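Nermont House refurbishment: progress report to the Radwan Fund
Prepared by Kenza Gaber, February

Work since the last report

The ground floor flat is now furnished apart from the bedroom. The light herringbone floor was finished first and the walls were painted white the week after. Sigrun Bakke checked the floor with the fitters and asked for 4 boards near the door to be relaid. That was done at no charge.

The laundry corner was moved to the back of the main room, as agreed in the revised plan. We had allowed for a washer and a dryer side by side. A stacked unit takes up half the floor space and left room for a longer desk. The change added 277 to the appliance budget and we took it from the contingency line.

Spending

Furniture to date comes to 1419 against an allowance of 2527. The balance is for the bed, two wardrobes and the blinds. Desta Woldegiorgis has quotes for the blinds from Turkine and is waiting for a second firm. We don't expect to go over, but delivery charges for the wardrobes are still to be confirmed.

Delays

The kitchen shelving came in the wrong depth and went back. The supplier, Amamside, has promised replacements and Ashraf Filali is following this up. Until they arrive, small kitchen items are being kept in the hall cupboard, and this has slowed down the unpacking. The extractor fan also needs a new switch — a small job, but the electrician can only come on a Tuesday.

Main room

Xolani Adams has set out the furniture in the main room. The L-shaped desk stands with its long side against the wall and will be used for folding and sorting as well as for paperwork. Its rounded front corner was chosen with the narrow walkway in mind. We bought woven baskets in two sizes, the large one for clean linen and the smaller one for odds and ends. The desktop has a few faint scuffs, which we will try to clean off before handover. 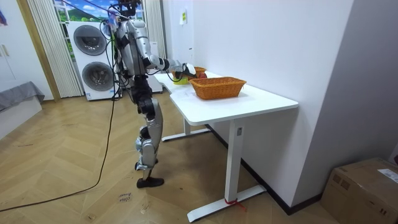 Main room: desk with woven baskets, stacked washer-dryer behind.

Next steps

The bedroom furniture is to be ordered once the delivery charges are known. Sigrun will write a short guide to the appliances and leave a paper copy in the flat. We would like the Fund's agreement to carry any unspent furniture money over to the first floor, where the sockets need moving before decorating can start. Receipts for the appliances and the desk are attached, and the flooring invoice will follow when the fitters send the corrected version.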